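Wrist camera in sim: visual servoing drifts when there is no object in view
Asked in Simulation and Perception, July 2023
Tags: simulation, wrist-camera, feature-tracking, visual-servoing

I'm using Skurnell to train and test an approach controller before it goes near the real arm. The controller takes the wrist camera image, tracks corner features from one step to the next and uses the motion to correct the sideways velocity. Depth comes from the simulator for now.

With a plain table it works badly, as you'd expect, because there is nothing to track. So I put one of the stock stone textures on the table and got plenty of corners. Now the estimate is worse in a different way. The arm is commanded to hold still over the table, and the controller still reports a small sideways motion, always the same sign. Over 1,000 steps it adds up to enough to miss a 40 mm block.

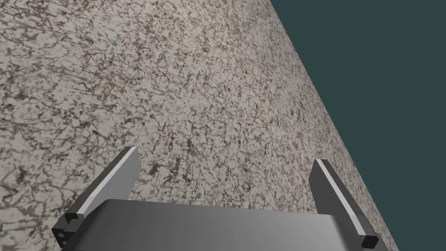 Render: Štěpánka Hudec, wrist view from the Skurnell simulator

The gripper is open and there is no object between the fingers at this point. I run the tracker on the full image with a cap of 3,000 corners. I have tried a bigger search window and it made no difference. Outlier rejection is on, with the default threshold.

Is this a known problem with the renderer, or am I doing something silly?
Štěpánka Hudec

2 answers

Answer 1 (accepted)

Two things to check, and I would do them in this order.

First, mask the gripper. The fingers and the palm plate are fixed to the camera, so any corner on them has zero image motion whatever the arm does. The light stripes along the fingers are strong edges and your detector will like them. When the arm moves, those points pull the estimate towards zero. Render the gripper alone once with the fingers open and once with them closed, combine the two into one mask, grow it by 5 pixels and throw away every corner inside it. Do the same for the blue-green area past the end of the table. There is nothing in it to track, but the straight boundary gives you points that slide along the line, and where a finger passes close to it you can get false corners.

That won't explain drift when the arm is holding still, though. For that, log the true camera pose next to the commanded one. My guess is that the arm is sagging. In Sokol, which I use, gravity compensation is off by default for imported arms and the joints creep by a tiny amount each step. If Skurnell does the same, the tracker is telling you the truth and the controller is at fault.

Then look at the texture. The pattern gets finer towards the far edge and will shimmer without mipmaps or some other filtering. Turn filtering on, or only take corners from the nearer part of the table. Also spread them over a grid – otherwise the busy patches get most of your cap.
Čestmír Hájek

 Comment from Štěpánka Hudec: It was the creep. The true pose moves by the same amount the tracker reports. Gravity compensation was off for the wrist joints only. I have added the mask as well and the moving case is better too.

 Comment from Čestmír Hájek: Good. Keep the pose log on while you tune the gains.

Answer 2

Try a different texture. I had trouble with marble ones and went to a checkerboard, and it was fine after that.
darnton_user

 Comment from Čestmír Hájek: A checkerboard repeats, so a large step can match to the wrong square. All right for slow moves.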